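Help Us Fold, Sort and Care for Knits -- Spring Intake at Porkard House

Do you like the feel of a good pile of knitwear? Are you the person in your family who refolds everybody else's sweaters (and maybe enjoys it a little too much)? Then we would love to hear from you!

Porkard House is a small clothing and bedding exchange on the second floor above the old Chauhan fabric store. Families bring us what they no longer wear, and we get it ready for somebody new. This winter was our busiest yet, with 134 bags of knits alone, and we are looking for seven part-time helpers to work through them with us, starting in May.

The work happens in our two made-up bedrooms, where we do all of our folding on the beds. A bed is a wonderful place to fold -- it's big and soft, and a loose stitch won't catch on it the way it does on a rough table. You will spread things out, look them over for holes and pulled threads, fold them to fit our shelves and write up a little tag for each one. Heavy blankets go to the Parkex storage room down the hall, and you'll never have to carry those alone.
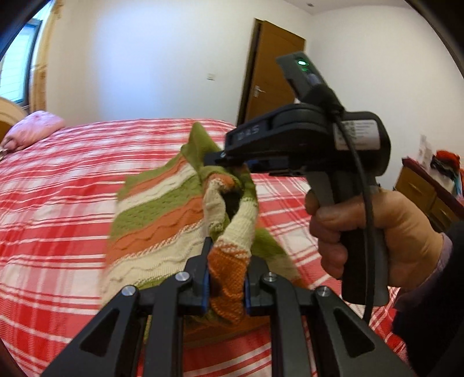
Striped knit in olive, salmon orange and cream, lifted over the red-and-white plaid bedspread.

Open, lacy stitches like the ones in those green stripes need a patient hand, and we will gladly teach you how to handle them. You don't need to knit or sew, though if you do, please say so, as our mending basket is always full! What matters to us is that you are gentle with things, can stand for an hour or so at a time, and don't mind a bit of wool fuzz on your clothes.

Shifts are four hours, mornings or afternoons, and most helpers work around 40 hours a month. Pay is by the hour and we'll go over the rate when we call you. You also get first pick from the Hamex shelf, where we put the odd pieces that don't match anything else (some real treasures turn up there).

To apply, send us a short note with your name, a phone number and the times of day that suit you best. A few lines about a sweater or blanket you have loved would be very welcome too. Notes can be dropped in the box by the stairs or handed in at the front desk until the end of March 2018. We call everyone back, even if it takes us a little while.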